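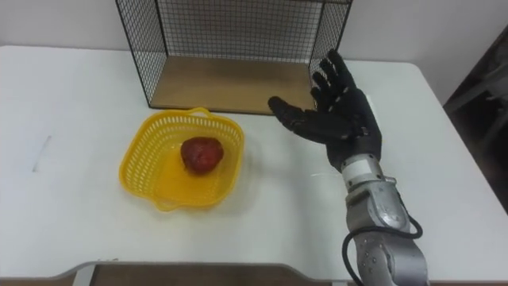 Mizanur Begum: Thanks for getting in touch about the Jerkon mesh shelf. Before we send any parts, could you tell us whether the bottom board is clipped in or just lying in place, and what you're putting on it when it tips?

Hi Mizanur, thanks for the quick answer! This is about ticket 416, opened August 22, 2020, in case the thread got split again (my first email went to the Brutau store by mistake and they forwarded it).

So, the board is just lying in place. I looked for clips in the box and there was a little bag with four of them, but they're the ones for the upper board, and they're already on. The sheet doesn't mention the bottom one at all. What goes on it is a Drikona fruit basket, the yellow plastic one, and it's going in our display corner with artificial fruit so the weight isn't much. When I push the basket over the front lip, the board rocks up at the back and drops down again with a clack. It doesn't do it every time. More like whenever I come in at an angle.

Stuff I've tried so far:

Turned the board around. Same clack, maybe a bit softer.

Felt pads under the two back corners. Worse! Now it rocked even with nothing on it. Took them off.

Moved the whole shelf closer to the wall, then farther from it. No difference, and I scraped my knuckle.

Tried the basket with fruit in it, to see if a bit of weight helps it ride over the edge.

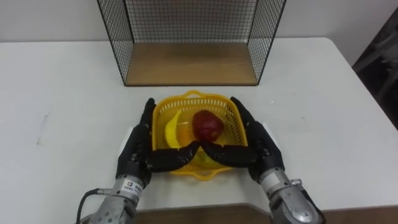
Drikona basket with the banana and the apple in it

With just those two pieces it still catches. Then I swapped them for a bag of rice, 900 grams on the kitchen scale, and that slid in fine three times in a row and caught on the fourth. So weight helps a little but I don't want to keep rice in my fruit display.

Next I figured it could be the basket and not the shelf. I ran a fingertip along the underside looking for a molding bump and there's a small rough spot near one corner. I sanded it lightly and tried again. Better going in straight, no change going in crooked. 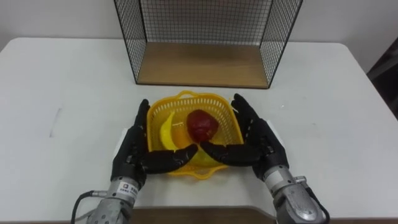 My current guess is the lip. The front of the board has a fairly square edge and the basket bottom flares out a little where it sits down, so if you don't lift it enough the flare bumps right into the wood. The mesh isn't in the way at all, the front is wide open and the sides only start mattering once you're in. With the basket parked out in front on the tabletop and the board bare behind it, it's pretty obvious the thing has to go up a step before it can go back. I'd been sliding it the whole time like a drawer - my mistake, partly. But a board that isn't fastened is still going to rock if somebody bumps it, and my sister-in-law bumps everything.

I checked the feet too. One back corner of the wire seems to sit a hair higher than the others, I can get a business card under it and not under the rest. Bending it by hand did nothing.

Took the basket out, emptied it, and lined it up again for another go.

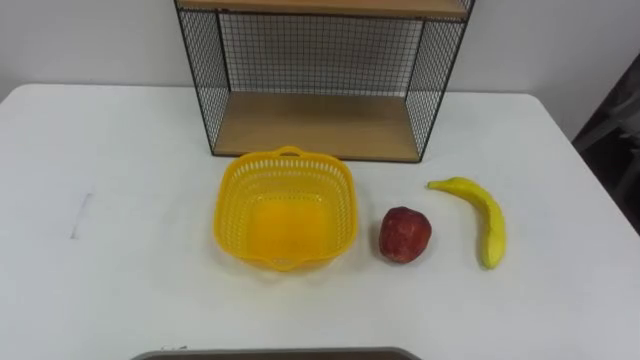

Stankevičius wrote back that the bottom board is supposed to be held by two flat clips on the back wire, that the kits packed in March went out without them, and would I please not glue anything in the meantime.

Okay, no glue! Could you send the two flat clips then, and also say which way up they go? The drawing on the sheet is tiny. I'll leave the felt pads off and lift the basket over the lip until they get here. Please keep the ticket open, I still want to ask about that high corner.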